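Root vegetables do not belong in the mini refrigerator
Hanne Vídalín

Small refrigerators are sold by volume, and volume is the least useful figure on the label. A compact unit has one compartment, one or two wire shelves and very little air to move. What matters in daily use is how much of that air can reach the food, and how much of the food needs to be there at all.

My position is that most shared mini refrigerators hold too many items that would keep better on an open shelf. Potatoes are the worst case. They are bulky, they are round, and they gain nothing from a temperature near freezing. Kept that cold, a potato converts part of its starch to sugar. It then browns too fast in the pan and tastes faintly sweet. Sweet potatoes respond differently but no better: the center can turn hard and stay hard after cooking.

I kept a log for 9 weeks in the break room at Hustovbridge, where 6 of us share one compact refrigerator. The rule in the second half of the log was simple. Raw potatoes, sweet potatoes, onions and unopened bottles went on the shelving. Dairy, cooked food and cut vegetables went inside. The thermometer on the shelf, a basic Raken dial type, settled sooner after the door was closed, and it stayed steadier through the lunch period. I do not claim this as a controlled test. The load changed, the habits changed, and both probably contributed.

The usual objection is that a refrigerator runs more efficiently when full. There is some truth in it for chest freezers, where a frozen mass holds its temperature through a power cut. It carries over poorly to a small fan-cooled compartment. Air leaves the grille, passes over the shelf and has to return. A sack of potatoes set against the back wall interrupts that path, and the items at the front run warm. Wire shelves help only as long as they are not lined with trays or paper.

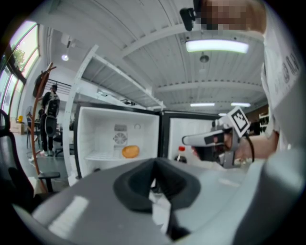 Does a sweet potato need refrigeration once it has been washed?
Dry it fully and it can go back on the shelf, but plan to cook it within a few days. Washing removes the loose soil and often nicks the skin, so the storage life is shorter than that of an unwashed one. Once it is cut, it goes inside, in a closed container.

A colleague, Huamán, prefers to store everything cold on the grounds that one location is easier to remember than two. I accept the point about memory and reject the conclusion. A label on the shelving handles it. Ours reads DRY, in marker, and has been there since June.

Shelving has its own requirements. Potatoes need shade and moving air, and light turns them green. A vented crate on a lower shelf is adequate; ours is a Lusska crate with a folded cloth over the top. Onions go on a different shelf, well away from the potatoes. Bottles can stand wherever there is height for them, and can be moved inside the evening before they are wanted.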